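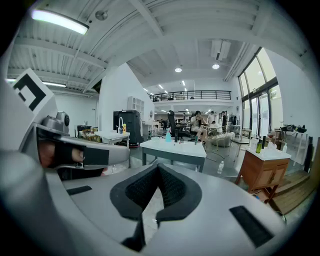 The open-plan room with the mezzanine, daylight side on the right.

# Yeon Room Notes

Yeon is a set of written notes on one large workspace: its furniture, its fixtures and its light. We made it for people who plan rooms, and for people who need plain words for common things in a shared building. The notes are kept by Man-sik Yoo and Yi-an Wang. English is the second language for both of us, so please open an issue if a sentence is not clear.

## What is in it

There are 1,247 notes in 17 files. Every file covers one zone of the room. A note has four fields:

- `zone` - name of the area, in lower case
- `item` - the thing, in the most usual word
- `colour` - one word, or two if it is really needed
- `remark` - free text, may be empty

Of all the notes, 799 have a remark. The others say only what the item is and which colour it has.

## Zones

**ceiling.** White and high, with corrugated panels and white beams. The fluorescent fixtures are long, and the recessed lights are round. In the first version we called both of them "lamp", and this made the file almost useless. Now they are `strip light` and `round light`. Ducts have their own item name.

**mezzanine.** It goes across the back, with a black metal railing. Desks below the mezzanine belong to `under_mezzanine`. Please do not put them in `mezzanine`, even if you reach them by the same path.

**window_wall.** Tall windows with black frames, and glass doors at the lower part. The greenery outside is not part of the notes, but we mention it in the remark when it changes the light on the desks.

**table_side.** The white table with the white gooseneck faucet, and the tall black cabinet beside it. Small things on the table, such as the yellow bottle, are recorded with `movable` in the remark. The white cubby shelf has a separate note, as it is mounted on the wall.

**far_wall.** The small dark cabinet and the wooden items on top of it. We did not agree on a name for these items, so `wooden item` is used for now.

## How the notes were made

One of us walked with a notebook and the other typed. Each zone took over 45 minutes. Most of the work was done in May, in the morning, when the window side is easy to see without glare. Later we exchanged the files and each checked the notes of the other.

## Known problems

- "Grey" and "dark" are not used in the same way in all the files. Yi-an writes "dark" for anything she would not call black with confidence.
- Movable things will go out of date quickly. Treat them as a record of one morning.
- Height is missing everywhere. We had only a short tape measure.
- In `under_mezzanine`, the far desks have less detail than the near ones.

## Use

You may copy, change and share the notes. If you correct a colour, please write the old word in the remark, so we can follow the change.

Related items

- Prusow: furniture word list
- Sudard: notes on stairs and railings
- Husine: shelf and cabinet names
- Yeon: change log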